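Der Garderobenständer

Als ich die Wohnung in der Staltside übernahm, gehörte der Garderobenständer schon dazu, so wie der Geruch nach Bohnerwachs dazugehörte und das Fenster im Flur, das man nur mit beiden Händen aufbekam. Die Vormieterin hatte ihn stehen lassen, mit einem Zettel daran, auf dem in einer sehr ordentlichen, ein wenig nach links fallenden Schrift stand: Bitte nicht an den oberen Haken ziehen, er mag das nicht. Ich habe den Zettel lange aufgehoben, in der Schublade mit den Gummiringen und den Schlüsseln, zu denen es keine Schlösser mehr gab, und bis heute ziehe ich nicht an den oberen Haken.

Er war rotbraun und glänzte, und wenn im November schon am Nachmittag das Licht brannte, lief der Schein an ihm entlang wie an einem frisch lackierten Geigenhals. Meine Mutter fand ihn scheußlich. Sie kam einmal im Jahr aus Bilton herüber, drei Stunden mit dem Zug und dann noch den Hügel hinauf, und jedes Mal hängte sie ihren Mantel über die Stuhllehne, aus Grundsatz, und jedes Mal rutschte der Mantel zu Boden, und ich hob ihn auf und hängte ihn an den Ständer, und sie tat, als hätte sie es nicht gesehen. So ging das viele Jahre, und ich glaube, wir hatten beide unsere Freude daran.

An dem Tag, als ich auszog, waren die Schränke längst fort und die Teppiche auch, und man sah zum ersten Mal wieder, wie der Boden glänzen konnte. Nur die Kabel lagen noch da, und an den Ständer hatte ich ganz zuletzt die Tasche gehängt, in der ich immer alles trug, was in keine Kiste gepasst hatte.

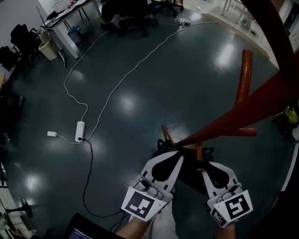

Der Ständer am letzten Tag, mit den Kabeln auf dem Boden.

Der Händler aus Etwood hatte mir 40 Pfund geboten, am Telefon und ohne ihn je gesehen zu haben, und ich hatte ja gesagt, weil man am Telefon so leicht ja sagt. Nun stand ich im Flur und rechnete. Die neue Wohnung hatte eine Nische neben der Tür, das wusste ich, und in der Nische war ein Brett mit Metallhaken angeschraubt, praktisch und grau, und ich stellte mir vor, wie meine Mutter ihren Mantel dort hinhängte, einfach so, ohne Umweg über den Fußboden.

Ich rief in Etwood an und sagte, es tue mir leid, der Ständer sei schon vergeben. Der Mann war gar nicht böse, er wünschte mir Glück mit dem Umzug und fragte noch, ob ich vielleicht Lampen hätte. Dann legte ich auf, fasste den Ständer unten am Stamm, wo man ihn anfassen durfte, und sagte ihm, dass wir jetzt beide die Treppe hinuntermüssten.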